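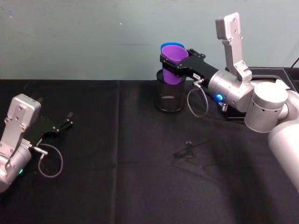 Pleldale, 22/10/2025 – The Pleldale Table Linen Library, which lends tablecloths, napkins and runners to anyone in the valley with a party, a wake or a christening tea to put on, is delighted to announce that it will be moving into larger rooms on Zürcher Street next April. The library began with a single cupboard and now looks after some 600 pieces, from starched white damask to the plain black cloths that have become a firm favourite for evening suppers and exhibitions. Anyone who has borrowed one of those will know how a fold can leave its line running down the fabric once it is spread out on the table, and a good deal of the thinking behind the new rooms has gone into exactly that sort of thing. There will be long rails for hanging the larger cloths at full length, a proper pressing room, and wide shelves where the rest can be rolled on tubes and kept out of the light.

"I have been ironing tablecloths for most of my grown-up life and I still feel a little glow when a big one comes up smooth," said Hermine Rainer, who founded the library and still runs it. "We have been so very happy in our old rooms, but you could hardly turn round in there with a banqueting cloth over your arm, and on busy mornings the borrowers had to wait out on the stairs. I cannot wait to welcome everybody into a place where there is space to unfold things, have a good look and take your time choosing."

The move has been made possible by Mestach, the family laundry on the other side of the river, which is taking on the heavier washing and has also given the library 2 of its rotary irons. Svenja Oberholzer, who manages the laundry, first came across the library when she borrowed cloths for her parents' anniversary lunch, and she has been a faithful borrower ever since.

"We wash hotel sheets all day long, and lovely as they are, one is very like another," she said. "The library's linen is different. There are hand-worked hems, initials in the corners and all sorts of old darning – some of it so fine that you have to hold it up to the window to find it. My colleagues were arguing over who would get to do the first load!"

Borrowing will work just as it always has. Members may take cloths home for up to three weeks, and they are asked to bring them back unwashed, with a note pinned to any stain saying what it is (red wine, candle wax and beetroot each want treating differently, and guessing wrong can set a mark for good). Yearly membership stays at 40 francs, and clubs, schools and parish groups can join together on one card.

The new rooms will also have a mending table, where Ingeborg Berchtold will be teaching darning, hemming and simple patching on linen that is too worn to lend. Beginners are warmly invited, and needles, thread and thimbles will all be provided, though those who have a favourite pair of small scissors may like to bring them along.

The library will go on lending from its present rooms until the end of March. Gifts of clean tablecloths are always welcome, especially round ones and anything long enough for a table of twelve or more. Enquiries about membership, mending classes and donations should be addressed to Hannelore Fuchs at the library desk.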